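买 Lorura 这套“小件分拣练习包”之前我犹豫了挺久，一堆纸杯加一本册子，怎么看都像智商税……用了一阵子，来交个作业。

先说里面有什么：灰色和黄绿色的纸杯各一摞，几张任务卡，还有一本《双臂台面作业守则》，薄薄的，一晚上就能翻完。瓶子罐子要自己准备，我就从厨房回收箱里捡的，省钱！

纸杯没啥好夸，白色卷边，两种颜色在白桌面上都很好认，这点对新手友好。真正值钱的是那本守则。我最喜欢的几条：

- 开工前先定好哪个杯子收哪类东西，写下来，中途不许换
- 一条手臂在杯子附近干活，另一条张开手指停在自己那半边
- 线缆不许横穿抓取区，走桌边
- 急停按钮放在人一伸手就能拍到的地方，前面别堆东西
- 接近杯口时限速，册子给的是额定速度的 70%，我自己又往下调了点

第二条我以前真没当回事，总觉得两条手臂一起动才帅嘛（然后就撞过，不说了）。

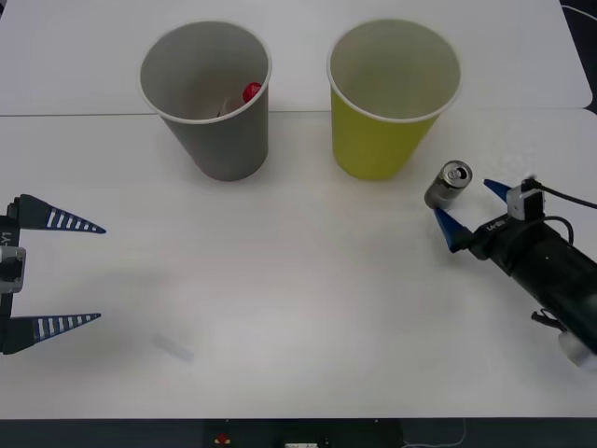
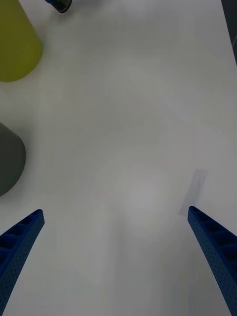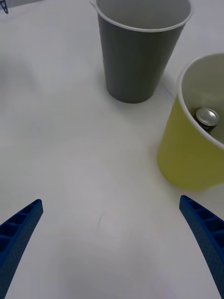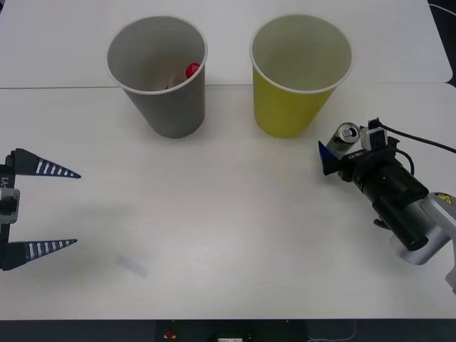
Ga-eun Ma 看完初稿给我留了言：限速那条我赞成，可册子没写罐子该怎么夹。空铝罐一捏就瘪，夹持力上限应该和速度写在同一页，不然新手只会盯着速度看。另外“停在自己那半边”最好量化，桌上贴条线，过线就算违规，省得大家各凭感觉。

说得对，我翻了两遍，夹持力确实只在附录里提了一句，还是小字。贴线这招我已经学走了，用的普通美纹纸，撕下来不留胶。

再吐槽两点。一是任务卡的排版，“放入”和“投入”混着用，可这俩根本不是一回事啊，一个要送到杯底附近再松手，一个在杯口上方就松了，守则里居然没定义！二是纸杯太轻，手指稍微蹭到就跑位，我后来在杯底粘了双面胶才老实。

对比一下 Corlow 那本同类手册，厚是厚，检查表也全，但读起来像保险合同，我看到第三章就睡着了。Lorura 这本胜在短，能贴墙上，真的会有人照着做。

打分的话 85 分（满分一百）。已经有自己一套规矩的老手可以跳过，刚把两条手臂摆上桌、还在靠喊“停停停”协调的朋友，买吧，先把第二条和急停那条抄下来贴桌边。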